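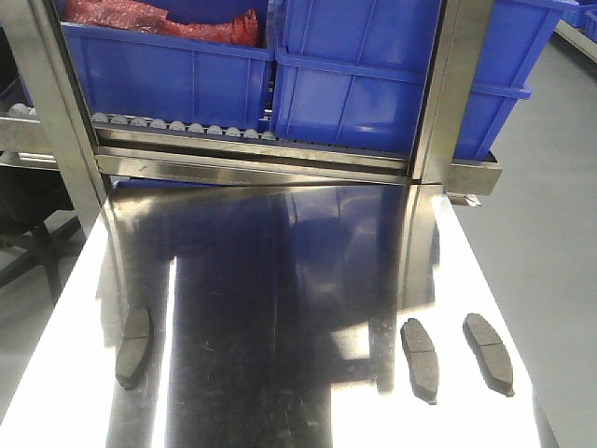 Photo: Undmont Works, bench and bin rack with brake pads

34 shares | 5 comments

Call for participants: help us write the good practice guide for shared parts benches

If you have ever stood at a bench next to a robot arm and thought, "Whoever wrote the rules for this thing has never sorted a part in their life," then we would very much like to meet you, and we have a chair and a pot of coffee waiting.

The Nillier Project is looking for 12 people to take part in a working group on picking, sorting and checking small parts where people and robots use the same bench. We are putting together a plain-language guide, the Nillier Bench Guide, meant for the small and mid-sized shops that buy one robot, set it up in a corner, and then have to figure out the house rules for themselves. The big safety standards are there and we lean on them heavily, but they don't tell a shift lead where the bins should go, or what to do with a brake pad that has landed the wrong side up, or how a new hire should hand a bench over at the end of the day. Those are the questions we want to spend time on, and we would like to spend it with people who deal with them every week.

We held our first open meeting in February and were surprised (happily!) by how much everybody had to say. The talk about bins alone ran past lunch. Some shops want them on a roller track at the back of the table, some want them off to the side, and one visitor from a repair shop made a very good case for keeping the whole front edge of the bench clear at all times. We took a lot of notes, and those notes have turned into the first draft that you would be helping us test and, we hope, pull apart.

What you would be doing

The group meets for 5 sessions at our workshop in Loditz. Each one is a morning of bench work followed by a sit-down talk after lunch. For the bench work we use ordinary parts, mostly brake pads, because they are heavy enough to matter, they don't roll away, and they have a front and a back that a person or a machine can get wrong. You'll work through the draft rules one at a time, try them as written, and tell us where they slow you down or leave you guessing.

The parts of the draft we are covering this spring are these:

Laying out the bench. How far apart loose parts should lie before a robot is asked to pick them, and who decides. How to deal with shiny steel tops, which look wonderful and throw glare and reflections right back at a vision system. We have a long and rather stubborn disagreement going over matte mats and would welcome fresh opinions.

Bins and racks. Marking which bin is for good parts and which for rejects, how full is too full, and what to do about bags and liners that hang over the rim where a gripper may catch them.

Stopping and starting. Who may restart the arm after a stop, what they must check first, and how that gets written down without turning into a stack of paper that goes straight in a drawer.

Walkways and seating. Keeping the floor beside the bench open, and where chairs go when they are not being used. It sounds small. At the February meeting it got more raised hands than anything else.

Handover. What the person leaving tells the person arriving, and what the bench should look like at that moment.

Who we are hoping to hear from

Please don't be put off if you have no training in robotics. We need people who load, sort, pack, inspect and repair, and we'd like at least half of the group to come from the shop floor. We also have room for a few people who set up or maintain the machines, and for anyone who looks after safety in a small company, even if it's only one of the six hats you wear. If you are retired and still have opinions, wonderful, send them along with yourself.

You should be comfortable standing for an hour or so at a time, with breaks, and able to lift a small part in one hand. If you would rather work seated, or need something else changed, let us know on the form and we'll arrange the bench to suit. Sessions are in English. You must be 18 or over.

We can't take people who sell robots, grippers or safety equipment for a living. We like you very much and there will be a separate comment round for suppliers once the second draft is out.

Pay and practical matters

Participants receive $456 for the full series, paid after the last session, plus travel costs within 60 miles of Loditz. If you can only come to some of the sessions we will pay you for the ones you attend. Lunch is on us, and the soup is better than you'd expect from a workshop kitchen. Bring closed shoes; we have gloves and safety glasses in all the usual sizes, though you are welcome to bring your own if you have a pair you're fond of.

Before you touch anything on the first morning, there's a safety talk and a walk around the cell, and everybody gets to press the emergency stop at least once. Anyone may stop the work at any time for any reason, and you won't be asked to justify it.

We take written notes during the sessions and may quote what you say in the guide, without your name or your employer's. You'll see the quotes before they go to print and can strike out any you don't like. Everyone in the group will be thanked in the back of the guide by name if they wish, and gets a printed copy.

The work is carried out together with Undmont Works, who lend us the benches, and Weidemann Training, who will be using the finished guide in their evening classes.

How to apply

Pick up a form at the Undmont front desk or at any Weidemann evening class, or ask either of them to mail you one. It's a single page. Tell us what you do, what kind of parts you handle, and one bench rule you would keep or throw out if it were up to you. That last answer is the one we read first, so take your time over it and use the back of the sheet if you need to.

Forms should reach us by March 10, 2021. We'll write back to everyone, including those we can't fit in this time, and we keep a waiting list for the next group.

Share this call | 34 shares | 5 comments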